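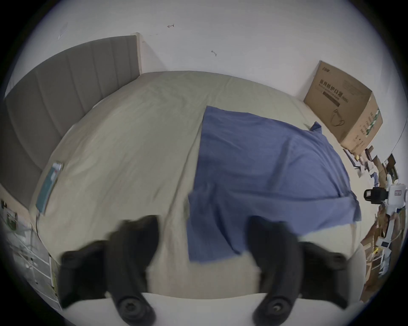

Jornwood would like you to stop folding your laundry on the table. The home storage firm has started selling a short course called Parsa, priced at $36, that teaches people to fold everything on the bed and put it away from there. The bed is a sensible place to start with something blue and rumpled, laid out beside a tall gray padded headboard with plenty of mattress to spare. Whether anyone needs to pay to hear that is another question.

The course is two lessons long. The first covers shirts and the second covers what Jornwood calls "the leftover pile" - towels, pillowcases, socks without partners. Corina Nedelcu, who wrote it, claims that people who fold on a bed finish sooner and go back to fix fewer pieces. Asked how she knew, she pointed to a survey of 600 customers who had already bought the firm's drawer dividers. 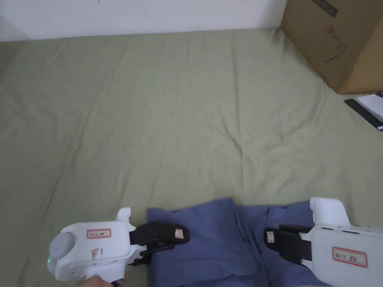 That is a friendly crowd to ask. The survey had them estimate their own folding time before and after, from memory, and no one stood by with a watch. Nedelcu said a proper trial was "something we'd love to do," possibly in April, but could not say who would run it.

The method itself is old. Lay the shirt face down, smooth it from the middle outward, turn in the sides, bring up the hem. Setareh Moradi, who ran a hotel linen room in Jirnomley for years, read the course notes and said she found nothing in them she had not been taught in her first week. She also had a complaint. A mattress gives when you press on it, she said, so the creases you think you have smoothed out come right back.
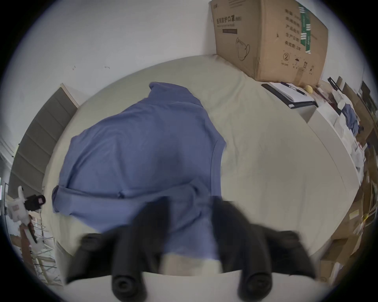
"A table is hard and a table is the right height," Moradi said. "After one basket of shirts on a bed, ask your back what it thinks."

The course notes say nothing on backs. They do suggest clearing the bed completely before starting, advice that will get a laugh in any small bedroom where the bed is also the desk and the storage shelf.

Jornwood says 767 people have signed up so far. It would not say how many had finished the second lesson, or how many had asked for their money back. 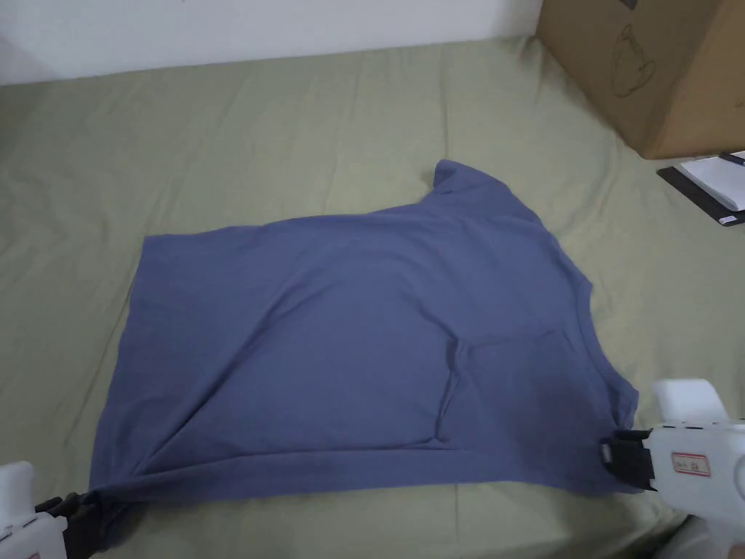

A refund is available, Nedelcu said, to anyone who writes in within the first month. The drawer dividers are sold separately.

Last updated: 2023-02-09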